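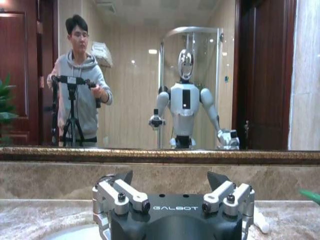 3. Das Pulver dosieren und anrühren

So, die Dose ist offen und der Messlöffel gefunden (bei mir steckte er ganz unten im Pulver, einfach mit einem sauberen Löffelstiel rausangeln). Jetzt geht's ans Anrühren. Ich trinke das Grünpulver von Zernel seit April jeden Morgen und schreibe euch auf, wie es bei mir klappt.

1. Füllt 400 ml kaltes Wasser in den Shaker. Erst das Wasser, dann das Pulver, sonst klebt euch unten eine Schicht fest, die ihr nie wieder losbekommt!

2. Gebt 2 gestrichene Messlöffel dazu. Gestrichen heißt wirklich gestrichen, ich ziehe immer mit dem Messerrücken drüber.

3. Deckel drauf, zudrehen, 20 Sekunden kräftig schütteln.

4. Kurz stehen lassen, bis der Schaum sich gesetzt hat, dann trinken. Ich mache in der Zeit meinen Kaffee.

Hinweis: Wer den Geschmack zu grasig findet, nimmt statt Wasser Hafermilch oder einen Schuss Apfelsaft. Mit der Sorte Choi (die mit Ingwer) mag ich es pur am liebsten, Giltell schmeckt mir nur mit Banane im Mixer.

Achtung: Bitte nicht in heiße Getränke rühren. Ich hab's mit Tee probiert, das gibt Klumpen und riecht wie gekochter Spinat.

Achtung: Nehmt ihr Blutverdünner oder Schilddrüsentabletten, seid schwanger oder stillt, dann fragt vorher in der Arztpraxis oder Apotheke nach. Grünes Blattgemüse bringt einiges an Vitamin K mit, und im Pulver steckt das eben auch. Mehr als die Tagesmenge auf der Dose solltet ihr sowieso nicht nehmen.

5. Shaker sofort ausspülen. Angetrocknete Reste gehen nur mit der Flaschenbürste weg, vor allem aus dem Gewinde.

Die Dose kommt danach gut verschlossen in den Schrank, trocken und nicht neben den Herd. Wie ihr die Nachfüllbeutel von Wesusmont umfüllt, steht in Abschnitt 4.

Stand: Januar 2018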